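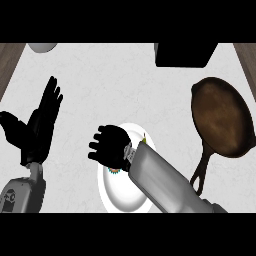
By Kumiko Matsuda, Sirkau Press Office
Bratport | February

Home Products Showrooms Trade News Contact

SIRKAU OPENS COUNTERTOP SHOWROOM AND CUTTING SHOP IN BRATPORT

BRATPORT – Sirkau, a maker of kitchen and bathroom countertops, has opened a showroom and cutting shop in Bratport. The new site takes over the former Drukitz furniture building on the east side of town and will serve homeowners, builders and kitchen dealers.

The showroom is on the ground floor and faces the street. It has full-size slabs on racks, a wall of smaller samples, and 3 complete kitchens that visitors can walk through. The cutting shop is at the back of the same building. Until now, orders from the Bratport area were cut at the company's main plant and sent out by truck, and customers had to work from small samples or drive to the plant to see a full slab.

"A sample the size of a playing card doesn't tell you much about a ten-foot counter," said Kumiko Matsuda, head of communications for Sirkau. "People want to see the whole slab and put their hand on it before they order. In Bratport they can do that and then walk to the back and pick the piece their counter will be cut from."

The opening also marks the launch of the Samuel range, a line of solid counters in pale and mid-tone colors. Samuel comes in 10 colors, from off-white to slate, each in a matte or satin finish. The surface can be sanded and refinished, and small chips can be filled by a Sirkau fitter in the customer's home. The range is made for kitchens, laundry rooms and bathroom vanities. It is not rated for outdoor use.

Samuel counters start at $359 per linear yard at standard depth. The price includes a straight front edge and one sink cutout. Rounded edges, drain grooves and matching backsplashes are priced separately. Measuring and fitting are quoted after a home visit, and the visit fee is taken off the final bill if the customer goes ahead with the order.

Customers in the Bratport delivery area can book a home visit at the showroom desk or by phone. A fitter takes the final measurements once the base cabinets are in place. Sirkau asks that cabinets be level and fixed to the wall before the visit, and that the sink and cooktop be on site or their model numbers be ready. Old counters can be removed on the day of fitting if this is requested when the order is placed. Plumbing and gas connections are not part of the service and should be arranged with a licensed contractor.

Trade customers have a separate entrance on the north side of the building, with a loading bay and parking for vans. Trade accounts opened at other Sirkau sites are valid in Bratport with no new paperwork. Offcuts will be sold from a rack beside the loading bay, priced by size.

The Drukitz building had been vacant before Sirkau took the lease. The brick front and the original loading doors have been kept. Work on the site included a new roof over the cutting shop, dust extraction, and a system that filters the water used in cutting so that it can be used again.

The showroom is open from 9 a.m. to 5:30 p.m. on weekdays and closes at 2 p.m. on weekends. The trade entrance opens at 7 a.m. on weekdays only. No appointment is needed to view slabs, but visitors who want help with a kitchen plan should book ahead and bring a drawing with wall lengths marked.

About Sirkau
Sirkau makes and fits countertops for homes and small businesses. The company has 484 employees across its plant, showrooms and fitting teams.

Media contact
Kumiko Matsuda, Sirkau Press Office

Recent news
Samuel range: color and finish guide now available
How to prepare your kitchen for a home visit
Changes to trade delivery times
Care and cleaning advice for matte counters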